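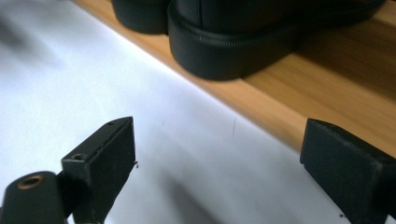
By the Varkside gripper bench
Posted May 13, 2024

README for the Varkside finger comparison set

Welcome, and thank you for taking the time to read this before you download anything. We put this set together to help us choose between two finger designs for our hand-held grippers, and it grew into something we thought other people might like to use too. The two designs are called Jedel and Overgaard, after the folders they were first saved in, and by the time we thought of better names everyone was already used to these.

What's in the set

There are 238 recordings. Of these, 100 were made with the Jedel fingers and 69 with the Overgaard fingers. The remaining 69 were made with the fingers swapped partway through a session, and we keep those in a folder of their own called mixed, so please don't fold them into either side when you compare. Each recording has the video from the camera on the tool, a track of how wide the fingers are open, and a short text note from whoever was holding the handle that day. The notes vary a great deal. A few are a full page, and plenty just say "fine."

About the fingers in the opening picture

The fingers are matte black blocks with flat inner faces, and the gripper is open over a white surface with nothing between the tips. We like to begin a session with a view of this sort, well before any picking, so that the opening track has a clean starting value. There's a little scuffing along the rim of the left finger. We didn't retire fingers for marks like that, and if you plan to train anything that looks for the finger edges, you'll want examples with wear in them anyway.

The brass-colored ring in the lower left corner is handy when you're checking the camera angle. If it has moved a lot between two recordings, the camera mount was probably bumped, and we'd treat those two as separate setups.

Light and exposure

White surfaces were harder on us than we expected! The upper part of the white tends to come out a bit too bright, while the gripper's own shadow lies soft and gray lower down. Our first finger tracker was quite happy to follow the shadow — it took us most of August to teach it otherwise. We left the exposure alone in the released files, and we'd suggest trying your method on them as they are before you correct anything.

How we compared the designs

Every session used the same 3 tasks: pick up a flat card, turn a small block on its side, and set a cup on a saucer. A pick counted only if the object stayed put until the handle was lifted clear. Jedel was the nicer of the two on cards, and Overgaard felt steadier with the cup, though the people using it complained about the weight. We don't think the set is balanced enough to name a winner, and we'd be glad to hear from anyone who reads it differently.

Known problems

The opening track drifts in some of the longer recordings. The file called plalgate_notes.txt lists the ones we've caught, along with the correction used in our Plalgate viewer. Corrected values are stored next to the raw ones — nothing has been overwritten.

Questions and fixes are welcome on the issues page. Please include the recording number and the name of the folder it came from.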